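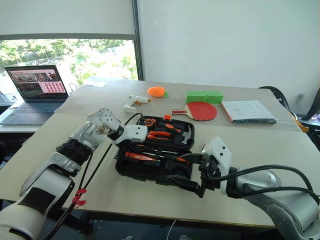

Two-arm cell with open tool case, Mestusholm site

Careers > Engineering > Equipment Planning

Equipment Planner, Robotics (fixed term)
2 min read

Jalik is hiring a planner to prepare the next purchase of two-arm cells. The post runs 48 weeks from March and reports to Annag Gourlay. You will draw up the budget, collect quotes and write the acceptance tests.
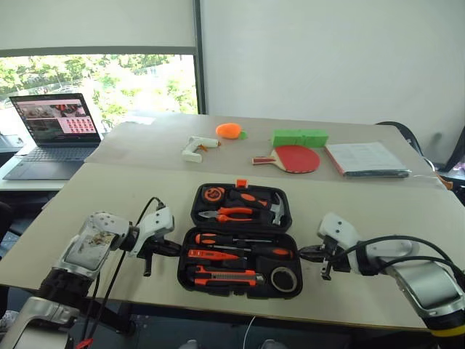 Gripper selection takes up the first 6 weeks. You will compare suppliers on price, lead time and spare parts - wear items are budgeted separately. Hand tools set the test load: a claw hammer, pliers, screwdrivers and a utility knife in one case call for different grips, and the quote must cover all of them. Cable routing along the arms is priced as its own line.

Required: three years in capital purchasing and a working knowledge of robot safety standards.

Send a résumé and one sample budget to Gonçalo Meireles.

Related
Test Technician, Bellamy line
Buyer, Spare Parts
Manel cell: service contract notice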